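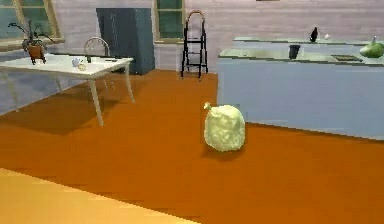
Despina Nedeljković
@despina_n · 06/11/2021

Put together the Tralach lateral file this weekend. Posting notes as a thread for anyone about to buy one for a home office. 1/

It came in one carton, flat, with the drawer fronts wrapped separately. The carton would not fit through my office door, so I opened it in the hallway and carried the panels in by hand. /2

The finish is a brown cherry. On the website it looked redder. Next to my Sullia desk it is a shade darker, and I can live with that. If you need a close match, ask the store for a sample chip first. /3

Instructions are drawings only. Step 6 shows the drawer rails from behind, and I put both of them on the wrong sides. The left rail has a small L stamped near the back screw hole. Look for it before you start. /4

Hardware was all there, with two cam locks left over. The screws for the top panel are longer than the rest. Keep them apart, because a long one will come through the side. /5

Two drawers, both full extension. They take letter or legal folders. For letter you hang the bars front to back, for legal you run them side to side. The bars lift out, no tools. /6

There's an interlock, so only one drawer opens at a time. My old file didn't have one and it tipped forward on me once with a full top drawer. /7

Someone asked about weight. The carton label says 800 for the model series and the sheet inside says 3547 for the part number, and neither page gives the weight. I could slide it empty. Loaded, I can't. /8

The lock is on the top drawer and holds both. Two keys. The key number is on the face of the lock, so write it down somewhere that isn't inside the drawer. /9

I had planned to add the matching Tamiru hutch on top. Jianguo Hou pointed out that the hutch is made for the credenza and the screw holes don't line up with the file. He was right – I checked the drawing. Canceled that part of the order. /10

What went on top instead is the printer and a paper tray. The top is deep enough that the printer's back feet sit well in from the edge, and the cord drops down behind. /11

Leveling feet turn by hand until there's weight on them. After that you need a wrench. My floor slopes toward the window and the left drawer gap was uneven until I raised the front corner. /12

Also looked at the Kidex version. Same width, cheaper, but the drawers only come out three quarters of the way. I keep old tax folders at the back, so that ruled it out. /13

One complaint: the pulls. They are antique brass and the corners are sharp. I've caught a sleeve on them already. The holes are a standard spacing, so I'll swap them for the plain ones on my desk. /14

Next is the bookcase, due later in November. I'll add to this thread when it's up. /15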